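Hurnport gift box appeal opens for winter

Lirnari, the Hurnport household support charity, has opened its winter gift box appeal and is asking residents, schools and employers to pack a box for a neighbour living alone.

The appeal, now in its fifth season, delivered 748 boxes last winter to homes in Hurnport and Skosa. This year 124 households have already been put forward by district nurses and housing officers, and further names will be accepted until the end of November.

Each box should be a plain cardboard mailer with a hinged lid, and should hold a mixture of sweets, small household goods and one wrapped present. Bags of chocolate are welcome, provided they are sealed and in date. Glass jars, alcohol and candles cannot be accepted. Larger items, such as kitchen towel, should be handed in separately and will be shared out at the Zein Road store.

"A box on the doorstep tells someone that the street has thought of them," said Raghda Nseir, Director of Lirnari. "We ask only that people pack with care and leave the lid unsealed so that our staff can check the contents."

Marama Brunton, Head of Community Giving, added that 41 local workplaces have agreed to act as collection points during December.

Completed boxes may be left at any collection point between 9 am and 4 pm. Packing lists and address labels are available from the Lirnari office in Hurnport.

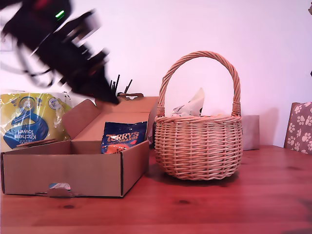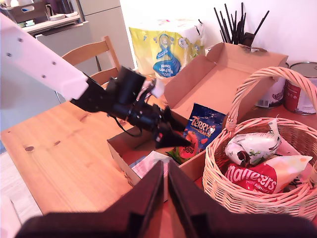 Both pictures: an open gift box with a bag of Terry's Chocolate Orange inside.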